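May 2, 2010
Morven Halliday

OK so I finally did the long bus ride to Killel – the 24 all the way to the end of the line. Over two hours each way. Thread, because I have opinions.

First, the fare went up again and the machine at Minham still won't take bills. I fed it coins while the whole line sighed at me. 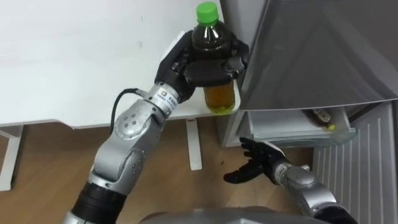

Semple says the 133 gets you there faster if you change at Skondska. Has anybody tried it with bags? I'm scared of that transfer, the stop is on the wrong side of the highway!

The seats in the back are the good ones, by the way. You get the heater and the big window, and the hills past Skondska are so pretty right now.

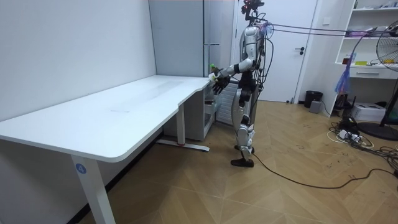

I packed way too much, as usual (two sweaters, in May, why). What I should've brought is a bag I could spot in the luggage rack, because everyone's is black. Next time I'm tying a ribbon on mine, bright lime like that little thing in the hand there. You'd see it from the front door of the bus.

Anyway, the ride home. We sat outside Minham forever and the driver put the ball game on for us, bless him.
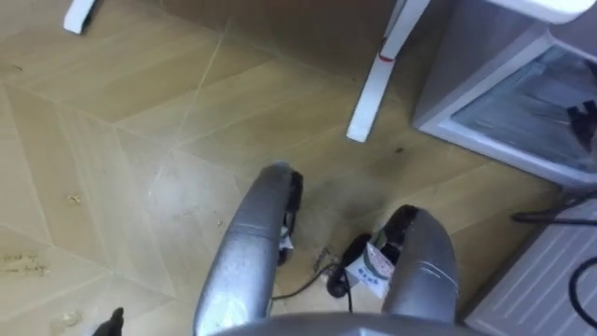 It went to extra innings and three of us stayed on past our stops to hear the end. Doing it again in July, with snacks.

Contact | © 2010 Morven Halliday | Back to top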